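Flurnwood Electronics Forum > Optoelectronics > Laser diode drivers

Thread: Threshold current creeping up, 5 of 6 diodes

kelvin_drop
I have six 650 nm edge emitters running constant current from a Cirkell bench driver. Setpoint is 60 mA. When I put them in service in March the threshold on all of them was close to the datasheet value. Five now need noticeably more current to reach the same optical output. The sixth has not moved. Same batch, same mounts, same lens tubes. The mount temperature is held by a TEC and the thermistor reads steady. Slope efficiency is down a little on the worst two.

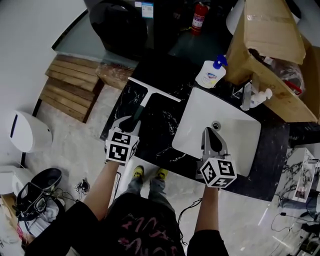 Before I replace them I would like to know if this is normal aging or something I am doing. They have well under 300 hours on them.

nullmodem
Well under 300 hours is early for wearout at that current. I would suspect facet damage from a transient. Does the driver short the output when disabled, or does it just open the pass element? If it opens, the output cap can charge to the compliance voltage and dump into the diode when you reconnect.

kelvin_drop
It opens. I do swap diodes without powering down the driver. Compliance is set to 5 V.

nullmodem
Then that is your transient. Add a shorting relay across the diode, normally closed, and release it only after the loop has settled at zero current.

gaas_half_full
I don't agree that it has to be the transient. Facet damage from a spike usually shows as a step, with a kink or a big loss in slope. A slow rise in threshold with the slope nearly intact looks more like junction temperature. The thermistor is in the mount, so it tells you nothing about the interface between the can and the mount.
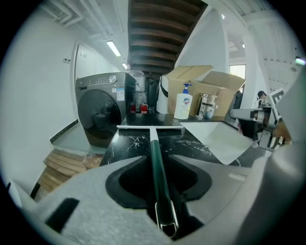
Measure forward voltage at a low pulsed current, then again right after a minute at 60 mA. The difference gives you the junction rise. Compare the good diode against the bad ones.

nullmodem
Partial facet damage can look gradual. I have P-I curves from the Kalogeropoulos boards that show it.

gaas_half_full
Were those at a fixed case temperature?

nullmodem
Fixed heatsink temperature. Fair point.

kelvin_drop
Ran the forward voltage test. The five bad ones show a larger shift than the good one. I pulled one of the bad ones and the thermal compound had migrated out from under the flange.

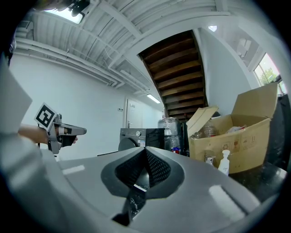 Photo: Flodent

The good one was mounted with indium foil. I had forgotten that it was different. Remounting the rest with foil and repeating the threshold sweep.

gaas_half_full
Let it sit at temperature before you sweep. If threshold comes all the way back, it was only heat. If it comes back partway, you have some permanent degradation from running hot.

nullmodem
Fit the relay anyway.

kelvin_drop
Sweep done on two of them. One is back to the March curve. The other recovered partway and still has the lower slope, so that one goes in the scrap bin. Relay is on order.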